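Hastow Laundry Words

README, last touched in February, sorry for the state of it

What it is

Word list for washing, drying, mending and folding, as people say it at home. 2,000 entries, one per line. Collected in Hastow by Liya Beyene and Fatemeh Bakhtiari, typed up by me (Elias Awad). Started as a side bit of the Trasum dialect notes, got too big, moved out.

Not a dictionary. No etymologies. If you want those ask Hussam Atallah, he has a drawer full.

Files

words.csv - the list
speakers.csv - speaker code, age band, street or village
audio/ - only for part of the list, see below
old/ - dont use, kept for the spellings

Columns in words.csv

id - number, never reused
word - as the speaker said it, our spelling
plain - everyday English for it
topic - wash, dry, mend, fold, iron, stain
speaker - code, matches speakers.csv
note - anything else, often blank

Commas inside note are quoted. Semicolons are not, watch out if you open it in a spreadsheet set to semicolons. Encoding UTF-8. Nadine Majali found three rows with curly quotes, fixed now I think.

How it was collected

Kitchen table talks mostly. Liya asked people to go through a normal wash day out loud, Fatemeh wrote. No prompt list at first, then a short one for the stain words as people kept skipping them. Speakers had to have lived in Hastow or Pement since before school age. Sunday afternoons worked best, people were ironing anyway.

Spelling: we went with what the speaker would write on a note to a neighbor's kid. Where two speakers disagreed there are two rows. Do not merge them.

Known problems

- iron topic is thin, 99 rows
- ids 1 to 100 have no speaker code, the first notebook got left behind somewhere
- "peg" and "pegg" are both in, different people, both right
- audio has a fridge in it. Fatemeh's fridge
- Pement speakers under-represented, only 3
- some mend words are really knitting words, havent split them

Topics, quick notes

- wash: biggest group, lots of words for soaking
- dry: outdoor and indoor lines mixed together, sort by note if it matters
- stain: tea and grass well covered, rust hardly at all
- fold: cloths, towels, sheets. Small cloths get their own words, large ones mostly dont
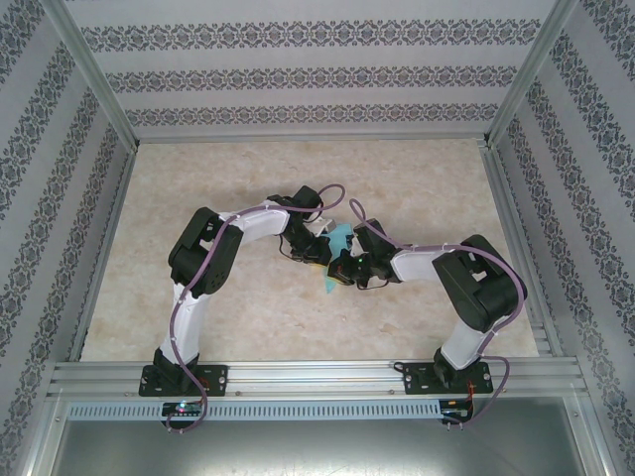
- mend: darning, patching, turning a collar. Best notes in the whole thing, Liya's doing

Using it

Free for teaching, research, local history stuff. Credit "Hastow Laundry Words". Speakers agreed to the words being shared, not their names, so please dont go guessing who is who from the street column.

Corrections

Send the id, the old line and the new line. Spelling arguments go to Fatemeh. Anything about the Nasrallah family words, check with Nadine first, she promised them a look before changes.

To do

- split mend
- rust words
- more ironing
- proper speaker codes for the early rows, if the notebook shows up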